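Re: [budget-watch] Provincial transfer to Brovano, second instalment

September 20, 2020

Hello all,

Sorry for the slow reply, I wanted to read the revised tables before sticking my oar in.

On 18/9 a list member wrote:
> The ministry says the Brovano transfer went out in full in July.
> The province says it got less than half and can't pay teachers.
> Can anybody with the tables in front of them tell me who is right?
> Also, is the Horano port money counted in this or kept apart?

I've got the tables in front of me now (all 254 pages, and what a joy they are) and I think both sides are telling a version of the truth. The budget law gives Brovano 2428 million for the year. The ministry booked 2000 million as released by the end of July. But the province's own ledger shows only 915 million arriving in the account it pays wages from. The rest was held back against the fuel debt, which the ministry calls "released" and the province calls "stolen", depending on who you catch and at what time of day.
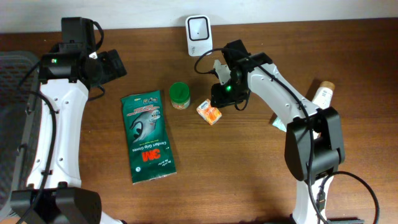
So who decided the fuel debt should come out of the wage money?

The finance ministry did, by circular, and parliament never voted on it. The law only says debts between the two governments are to be "settled during the year", and you could drive a lorry through that.

As for Horano, the port fees are kept apart, at least on paper. They go to the Cloment office, which is supposed to split them with the province every quarter. I can't find a single split recorded this year. Maybe it's in an annex I haven't got? If somebody has the Cloment annex, please send it round, even a bad scan will do.

What bothers me more is the borrowing. The province has been covering wages with short loans from Chaiyaporn Bank, and the interest isn't in the provincial budget anywhere I can see. I went through it twice with a ruler! If those loans get rolled over again before winter, next year's transfer is half spent before it lands, and we'll all be back here having the same argument with bigger numbers.

I don't have much sympathy for either lot, to be frank. The province has been hiring right through the freeze it signed up to, and the ministry only seems to remember the fuel debt when there's a coalition row on. The teachers are the ones waiting.

I'll put my notes on the list page once I've tidied them up. Corrections welcome, particularly on the July figures, as the print in my copy is dreadful.

Cheers for now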